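4. What the Stitches Tell Us About Spacing

4.1 Why we looked at separate stitches

Most of the craft literature on hand sewing treats the running seam as the basic unit. We think the single tied stitch deserves at least as much attention. A running seam carries its own rhythm, and the thread itself pulls each new stitch toward the last one. With a tied stitch the sewer has to stop, make a knot, trim it, and choose a fresh starting point. Every gap in the row is a small decision, and those decisions stay in the cloth for anyone with a ruler to read. We found this thrilling from the first tray of samples onward!

The same closure goes by many names. Quilters call it tying, bookbinders have their own version for single-section pamphlets, upholsterers use it to hold stuffing in place, and surgeons call it the interrupted suture (Figure 4). Tool and material differ a great deal across these trades. The layout problem is shared: a line, two edges, and a row of knots that ought to sit evenly along it.

Figure 4a. Interrupted suturing: a small curved needle gripped in fine serrated jaws, just above the surface between two wounds.

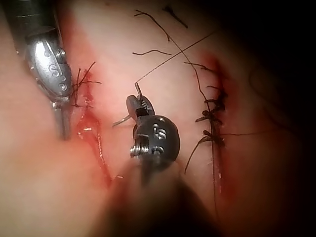 4.2 Participants and materials

We recruited 196 adults through evening sewing classes at the Ferska workshop. None had taken a formal course before, though many had sewn on buttons or hemmed curtains at home, and a few had grown up with a parent who sewed for a living. Each person received a hoop of medium-weight Atance linen, a card of waxed Kollden thread, a straight needle, and a pair of short scissors. A slit had been cut in each piece of linen along the grain. We asked participants to close it with separate tied stitches, as evenly as they could, working at any pace they liked.

Sessions ran in the early evening under the workshop's ordinary ceiling lights. We had considered bringing in desk lamps and are glad we didn't, because people sew at home under whatever light they have. Archana Rajput taught the knot at the start of each session, always with the same thick practice cord, and then left the room so that no one would feel watched.

After a two-week break, 124 participants came back and did the task again with fresh linen. Half of this returning group had been given a paper strip with pencil ticks to lay beside the slit during the first session. The other half had worked by eye alone. Everyone worked by eye the second time.

4.3 Measuring the gaps

Spacing was measured from knot to knot along the slit. We tried measuring from the points where the thread enters the cloth, but linen closes up around waxed thread, and our two readings of the same sample often disagreed. Knots are easier to find. They also match what the sewer is looking at while deciding where to go next, which made them the better choice on both counts.

Trimmed tails were left out of the measurements, although we did note their length. Long tails can make an even row look ragged, and several participants judged their own spacing harshly when the tails were the real trouble. In our first round of scoring we fell for this ourselves.

Figure 4b. Two incisions closed with black suture material on a practice pad, with five interrupted stitches across the upper one.
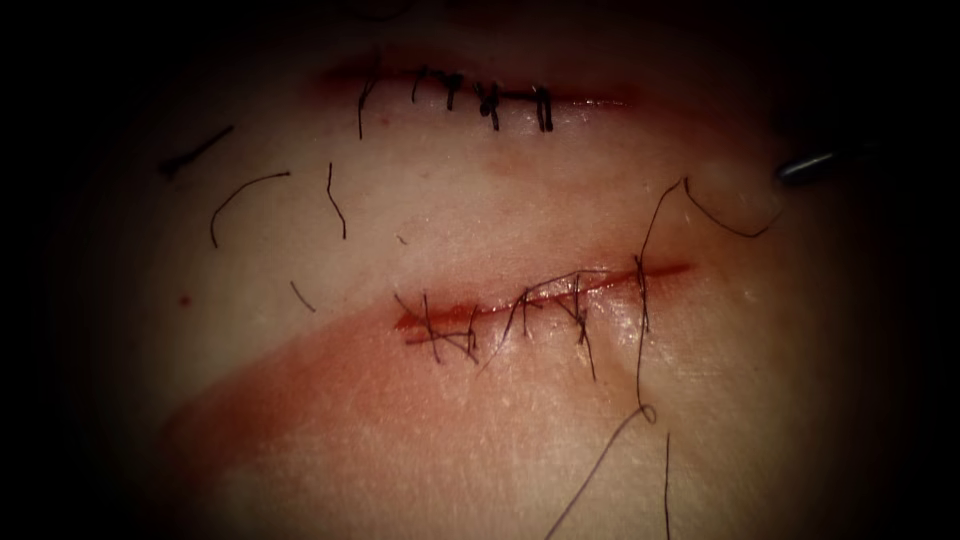

Why not let a running seam stand in for the tied row?

Tension travels along a running seam, so a tight stitch at one end can shift its neighbors and blur the record of where the sewer meant to put them. Tied stitches hold their own tension, and a mistake stays where it was made.

4.4 Where the rows drift

Our favorite result is the shape of the drift. People who worked by eye tended to start wide and finish narrow, with the last gaps squeezed together as the end of the slit came closer. We had expected errors scattered along the whole row. What we got was a gentle slope, repeated in sample after sample, and it showed up among slow sewers and fast ones alike.

Hipólito Herrera suggested that sewers judge each gap against the length still open and not against the gap they have just made. That fits the slope very well. It also fits a habit many participants mentioned in their notes, of leaning back partway through to "see how much was left." A smaller group placed the middle stitch first and then filled in each side. Their rows were far more even, and they had worked this out by themselves.

Figure 4c. A closed incision with six knotted sutures in a roughly even row. 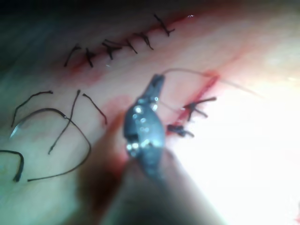 Did the paper strip help people once it was taken away?

It helped a little, and mostly at the start of the row. Returning participants who had used the strip placed their opening stitches more evenly than the others did, but their final gaps still narrowed.

4.5 Thread, needle, and the shape of the hand

We want to be careful about how far these findings stretch. A straight needle in flat linen lets the sewer come at the slit from almost any side. A curved needle asks for a turn of the wrist, and the entry point has to be chosen with the exit in mind.

Figure 4d. A curved needle and trailing thread held over a diagonal incision. 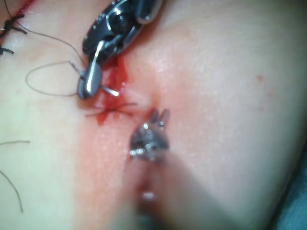 Thread matters too. In a small side trial we swapped the waxed Kollden thread for an unwaxed Bansal cotton, and knots that had sat firmly on linen now slipped before the second throw was down. Sewers answered by pulling harder, the cloth puckered, and the gaps became difficult to measure at all. We dropped those samples from the main analysis but kept every one of them, and we would love to see someone take up puckering as a subject of its own.

Hand size, which we had been sure would matter, showed no clear link to spacing. Neither did handedness, apart from the direction of the slope: left-handed participants mostly worked from left to right, and their narrow gaps fell at the right end. A follow-up with a longer slit, marked only at its midpoint, is planned for March.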